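Re: [oldhouses] Draughts, stoves and what to do first
Nerys Morgan
7/13/20
27 comments | 15 shares

Hello all,

Sorry it's taken me a while to get back to this one, we've had the chimney man in and the whole house has been upside down. I'm pasting the bit I wanted to answer so it doesn't get lost among the gutter emails:

> We completed on the cottage last month and I'm already in a muddle about
> what order to do things in. It's stone, two up two down, with a lean-to
> on the back that was somebody's idea of a kitchen. Every window rattles.
> The front room smells musty even with the windows open. My brother says
> put a stove in before anything else, the surveyor says damp treatment,
> and my mother-in-law says carpets. We haven't the money to do all three
> this year. What did the rest of you do, and would you do it in that
> order again?
>
> Also, is it mad to want pale floors with a dog?

Well! I did it all in completely the wrong order, so make of this what you will.

When we bought the house in Akgate I was exactly where you are, and I listened to whoever had spoken to me last. First job was the stove, because it was November and I was cold. We got a Skerker, second-hand, from a farm sale, and paid £668 to have it put in with a liner and a new hearth. It's a lovely thing and I'd fight anyone who tried to take it off me. But with the windows as they were, most of the heat went straight out into the lane. I sat in front of it in a coat until Easter.

So my first vote is windows. I don't mean new ones, unless yours are truly past it (ours were filthy and painted shut, but the wood underneath was sound). I took the sashes out one at a time over a summer, scraped them, put brush strip all the way round and hung them on new cord. There were 15 altogether and by the end I could do one in a day, with a long lunch. The difference was enormous. I'd have done it with the stove money and bought the stove a year later.

On the musty smell, please don't sign anything with the damp people yet! Go outside when it's really chucking it down and look at your gutters and the ground by the wall. Ours had a flower bed banked up well above the level of the floor inside, with a very pretty rose in it and a soaking wet wall behind. We dug it out, filled the trench with gravel, moved the rose (it sulked, then it was fine) and left the inside plaster alone until the following September. I know a few of you had worse trouble than that and did need proper work doing, so I'm only saying look first.

The other thing is the paint. If somebody has put modern vinyl on a stone wall it can't dry out, and you'll be forever wiping it down. I had three coats of magnolia off the front room with a scraper and a lot of radio. It's now in limewash, a shade called Hemari which looks like nothing at all on the card and is beautiful at about four in the afternoon.

As for pale floors and a dog, no, you're not mad, or if you are then I am too. I can't abide a dark floor in a low room. 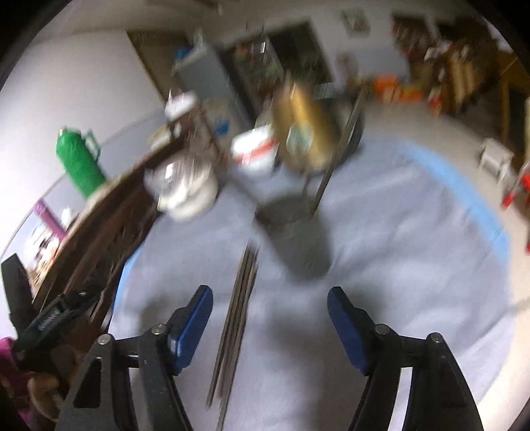

Pale grey-white.

Our old dog was black and shed like a Christmas tree, and yes, you see every hair. You see it on a dark floor as well if the dog's a light one, so choose the floor to suit the dog or just sweep more. Muddy feet are another matter. We have a boot tray and two old towels by the back door, and I've trained the humans to about half the standard of the dog.

I'd leave carpets downstairs till last, whatever your mother-in-law says. If there's any damp left under there the carpet will find it, and you'll have paid for underlay as well. Rugs will do you for a winter. Upstairs, have what you like.

For the lean-to I'd do nothing whatsoever this year except check the roof. Live with it. I had a whole plan drawn up for ours and it would have put the sink in the one spot that gets the morning sun, where I now have my chair.

If you need lime or gravel in smallish amounts, Nicholas on the trading estate will split a bag if you go in on a quiet morning and ask nicely. They had brush strip too, when I last looked, though you may have to take it in brown.

Do tell us which way the front of the house faces, it makes a difference with the damp. And what sort of dog?

Nerys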